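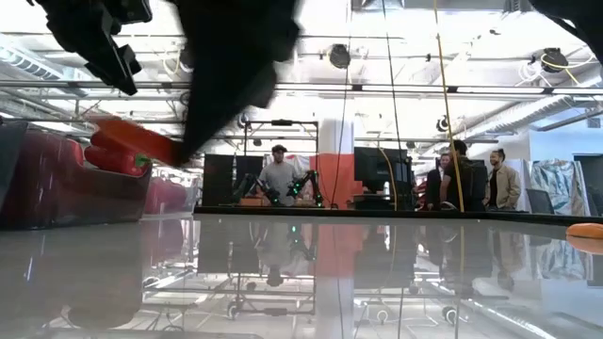 Page 2 of 7

Re: Swapping fingers on the two-arm bench

Hello all, and sorry for the slow answer. I had this half written and then lost most of my morning to a power supply.

> We are trying to choose between the Zudska fingers and the older Lulier
> set for a pair of small arms. The work is mostly light, odd-shaped things
> going in and out of a tray. Has anyone on the list run both on the same
> controller? I'm mainly worried about slip, but the wrist load bothers me
> too. We're hoping to order in June.

We have run both at Trestville, on the same controller and with the same leader arms, so I can at least tell you what we found on our bench. The photo at the top of this message is from our floor. The long red-orange piece in the gripper is the sort of thing that decides these questions for you – the bell pepper on the tray is a much kinder shape to grab!

The Zudska fingers weigh 145 grams a pair with the mounting blocks on, and our wrists didn't mind that one bit. They hold long pieces well if you close on the middle. Close nearer to one end and the piece likes to pivot during a fast carry, and then you set it down crooked. Slowing the sweep helped more than squeezing harder did. I spent the better part of an afternoon turning up the grip force before I tried the obvious thing, so please learn from me.

The Lulier set is kinder on round pieces, and I still reach for it when a new operator is learning, because it forgives a sloppy approach. But it's wide, and over a tray with a raised lip you can bump the edge on the way in. We ended up adding 10 millimeters to the approach height and leaving it there for everything.

One more thing you didn't ask about, but I'd check it before June. If your table is shiny like ours, look at what your cameras make of it. Ours throws back the ceiling lights and anybody standing nearby, and our overhead view was picking up edges that weren't there. We tried a matte mat from Christodoulou and the false edges went away, though the mat creeps a little unless you tape the corners. I go back and forth on whether it's worth the fuss.

If you can only buy one set, I'd lean toward the Zudska and plan on gentler motion. I'm glad to send our controller settings to anyone who wants them, just write to me off list so we don't fill everybody's inbox. And do tell us which arms you have, as the bolt pattern on the older Lulier blocks may need an adapter plate.

Warm regards from Trestville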